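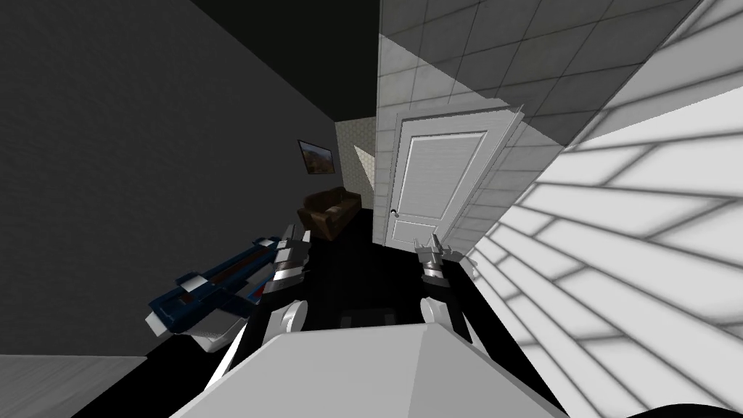
Both arms in the simulated apartment, grippers open and empty.

Caltum 2 — two-arm home helper

So, can it do your chores yet? Some of them! I've had our Caltum 2 picking up after my kids since March, and toys into a bin is where it shines (give it a clear floor and go make coffee). Doors are hit or miss. Folding shirts — please don't buy it for that.

Every new chore gets 1000 practice runs in simulation before we send it to you. Door opening is at almost 53 percent, and I'm not listing it as a feature until Adelmo Messina gets that up.

Weighs 42 kg. Ships with two grippers and a charger.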